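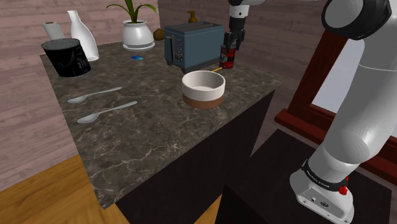
Print this page | E-mail this chapter

Chapter 4
Moisture and Shelf Life in Stored Dry Foods

By Rania Awad and Samer Saliba
Revised April

4.1 Scope of the chapter

Dry foods spoil more slowly than fresh foods, but they do spoil. Flour, milled grain, dried beans, tea and ground spices all exchange water with the air until the two are in balance. The rate of exchange depends on the air, the size of the particles and the container. This chapter treats each of these in turn. Insects and rodents are covered in Chapter 10.

4.2 Water content and water activity

Water content is the mass of water in a sample divided by the total mass of the sample. A 400 gram sample of flour that holds 48 grams of water has a water content of 12 percent. The figure is easy to obtain but does not by itself show whether mold can grow. Two foods with the same water content may keep very differently.

Water activity, written aw, measures how freely the water in a food can take part in chemical and biological change. It is the vapor pressure of water over the food divided by the vapor pressure of pure water at the same temperature. Pure water has an aw of 1. Most molds stop growing below 0.70, and few organisms of any kind grow below 0.60.

4.3 The sorption curve

If water content is plotted against water activity at a fixed temperature, the result is a sorption curve. For most starchy foods the curve is S-shaped. The curve for a food that is gaining water usually lies below the curve for the same food losing it. The gap between the two is called hysteresis. Khoury's method for drawing both curves from one set of weighings is given in Section 4.6, and the Nollard pantry data used in the problems are listed on page 212.

Temperature must be stated with every curve. At a given water content, warming a sealed food generally raises its water activity.

Contact: Plidmont Press, Textbook Office | Copyright Plidmont Press. All rights reserved. | Back to top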